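Strebel K3 Goalkeeper Gloves Review

Murdo Rutherford

Print | E-mail | 14 comments

The K3 is the middle glove in the Strebel range and the first the company has sold with a negative cut as standard. I wore one pair through 3 months of training and matches for a Sunday side, on grass and on an old sand-filled artificial surface. My previous gloves were the Davidell Classic, and most of the comparisons below are with those.

Fit

The negative cut puts the finger seams on the inside, so the latex sits close to the hand. Sizing runs small. I take a nine in the Davidell and needed a ten in the K3, and even then the thumb was tight until the third session. The wrist strap goes round one and a half times and stays put. Keepers who tape their fingers should try them on taped before buying.

Grip

The palm is soft contact latex over a thin foam layer. On damp grass it holds a driven cross well, provided it has been wetted first. Dry, straight out of the bag, it is ordinary. The Davidell is better dry and clearly worse in rain. Punching is neutral: the knuckle panel is flat, with no raised rubber, and a wet ball can skid off it if contact is made high on the fist.

There are no finger spines. I regard this as correct for anyone who scoops low shots, but a keeper coming back from a sprained finger will miss them.

Wear

Soft latex does not last, and the K3 is no exception. The heel of the left palm began to flake in March, after a run of sessions on the artificial surface. The fingertips have held up better than I expected. The seams are sound except for one loose thread at the base of the right thumb — trimmed, and no worse since.
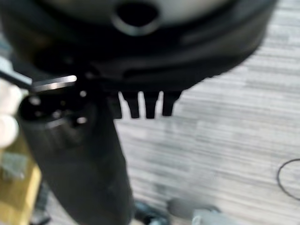

Washing matters more than the label suggests. I rinse them in lukewarm water after each use, press the water out without twisting, and dry them flat away from a radiator. A pair left in a closed bag overnight came out tacky, and the palms had stuck together at the fingertips.

Verdict

I would buy the K3 again for matches and keep something cheaper for training. The Gusia Club has a harder palm and will survive artificial turf for longer, though it gives up a good deal of grip on crosses. Anyone who plays mainly in the dry can stay with the Davidell.

Score: 91 out of 100

Share this review (3)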